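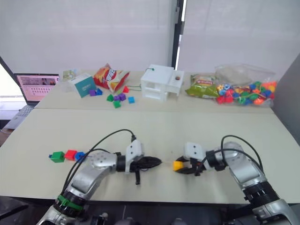 Two white roller blinds behind a table of toys and snacks.

How to Measure and Fit a Roller Blind

Roller blinds are one of the easier window coverings to put up yourself. Most of the trouble comes from measuring, so spend your time on that part before you order anything.

What you need

Steel tape measure
Pencil and paper
Drill with a bit that suits your wall or frame
Screwdriver
Spirit level
Step stool

Inside or outside the recess

An inside fit sits between the side walls of the window opening. It looks neat and leaves the sill clear when the blind is up. An outside fit hangs on the wall above the opening and overlaps it on each side. Choose the outside fit for a bedroom, or anywhere the window has handles that stick out.

Measuring for an inside fit

Measure the width at the top, middle and bottom of the recess. Write down the smallest figure. Do the same for the drop, from the top of the recess to the sill, but this time keep the largest figure.

Order by recess size if the seller offers it. They take off the allowance for the brackets. Gresivow and Grimshaw both ask for the recess size on their order forms, while Rivo asks for the finished fabric width, so read the form before you type anything in. If you take off the allowance and the seller does too, you end up with a gap down each side.

Measuring for an outside fit

Measure the opening and add 80 mm to each side. Add the same above. If there is a radiator under the window, stop the drop at the sill.

Fitting the brackets

1. Hold the first bracket in place and mark the screw holes in pencil.
2. Mark the second bracket using the level. Don't measure down from the ceiling – ceilings in older houses are rarely straight.
3. Drill the holes. Use wall plugs in brick or plaster. For a wooden frame a small pilot hole is enough.
4. Screw both brackets on firmly.
5. Push the chain end of the tube into its bracket first, then the pin end into the other.
6. Lower the blind all the way and raise it again.

If the fabric drifts to one side, lower it fully and stick a piece of masking tape on the bare tube at the opposite end to the drift. Roll it up and check. It may take 2 or three tries.

Chain safety

Fix the chain to the wall with the safety clip in the pack. Put it as low as the chain allows so that there is no slack loop. In a room used by small children, go for a cordless or spring blind.

Cleaning

Dust with a dry cloth or the soft brush on the vacuum. Marks on plain fabric usually come off with a damp sponge and a drop of dish soap. Leave the blind down until it dries.

Next in this series: Fitting a curtain pole over a bay window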